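The Bautista Test

The old grippers closed with a click. The new ones closed without any sound, and for the first hour I kept squeezing twice to be sure.

We had the big room at Gandside until 4. The plan on the wall said 90 runs with the old pads and 90 with the new, same cup, same yellow mat, and then someone from Rondlow would read the numbers and decide who got the contract. I wanted the old pads to win. I had spent a winter on them and I knew where they slipped.

My partner on the bench wore the headset and worked the other pair. We didn't talk much. One of us said ready, the other said go, and the hands went out and came back. 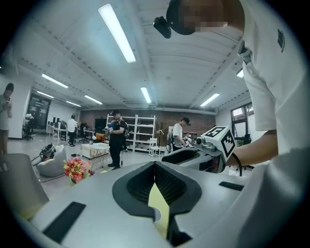

By noon my wrists hurt. The mesh on the new fingers had a give to it that I didn't trust. You pressed and it pressed back a little, like the heel of a loaf. The old rubber just sat there and let you do the work.

At run 30 I dropped the cup. It rolled to the edge of the mat and stopped. I wrote down a drop, with the time, and beside it I wrote "operator" - meaning me, meaning it wasn't the pad. I looked at that word for a while. On the old set I had always written "pad."
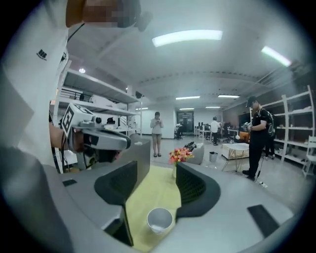
The cup on the mat at Gandside, new fingers open.

After that I quit rooting for either one. I picked up the cup and put it down. Across the room the others were doing their own runs, heads low, and now and then a phone buzzed on a desk and was left alone.

We finished with a few minutes to spare. The sheet went to Rondlow in March with the rest of the Bautista file, 528 lines of it, and mine were somewhere in the middle. They chose the mesh. I took the old pads home in a coffee can and put them on the shelf over the washer. Some nights I still take one out and press it with my thumb.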